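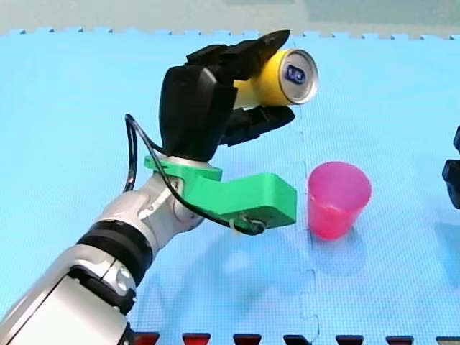
Yellow can, pink plastic cup, foam mat. The can goes over sideways and the cup stays upright.

How to pour a canned drink without the froth

Every pouring guide tells you to tilt the glass to 45 degrees and trickle the drink down the side. Fine if you have a glass and a steady table. With a plastic cup on a soft floor I have my doubts, and I've mopped up enough orangeade at Binasley playgroup to have earned them. What follows is duller and wastes less.

What you need

A can, a cup that takes the whole can, and a mat that wipes clean. Brestix sell a "pour-safe" cup for over 3 times the price of a plain one. I tried it for a month and couldn't tell the difference.

Step 1. Check the cup

Stand it on the mat and press the rim lightly. If it rocks, you've probably put it across a join. Move it to the middle of a tile.

Step 2. Hold the can round the middle

People grip near the top because it feels tidier. Then the heavy end swings about and you get a gulp down your sleeve. Keep your hand round the body and leave the lid clear.
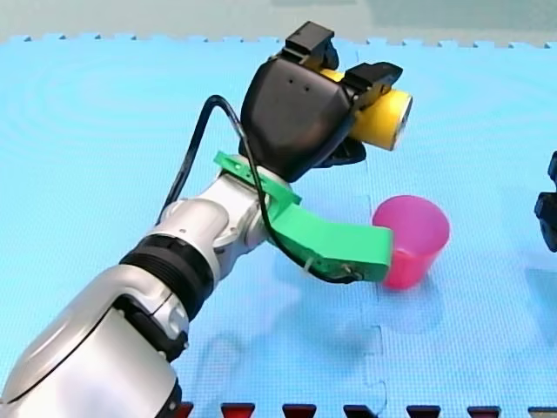 Can held level, end pointing to the right.

Level is as far as I'd go to begin with. A full can held like this will already be running, so have the opening over the cup before you get here. Practise with an empty one if you don't believe me.

Step 3. Start low

Bring the lip of the can to just above the rim and tip slowly. I don't accept that pouring from a height "releases the flavour". It releases the drink, mostly onto the mat.

Step 4. Stop at two thirds

Wait for the froth to drop, then top up. The leaflet that came with our Jadis cups says to wait 40 seconds. I've never had that much patience, and I go when the hissing dies down.
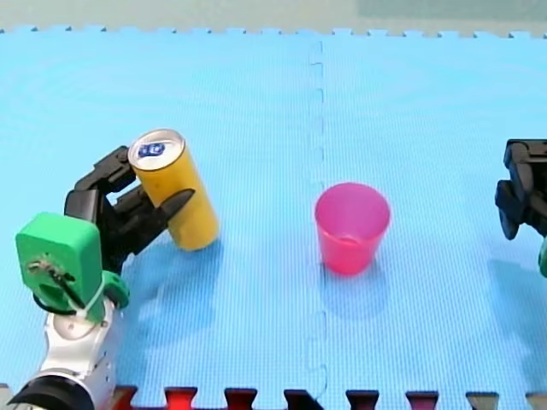 Can tilted with its bottom on the mat, pink cup standing clear to the right.

Step 5. Put the can down properly

Bottom edge first, then let it settle upright before you let go. A foam mat gives a bit, so a half-empty can that would stand on a worktop may lean. Keep a gap between can and cup, or one will take the other with it. 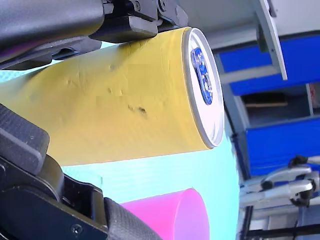 Step 6. Look the can over before it goes in the recycling

Dents and creases in the side don't matter for recycling, whatever you may have heard. Tip out the last drops, give it a rinse and leave the tab on. Then wipe the mat, including the joins, where the sticky stuff hides.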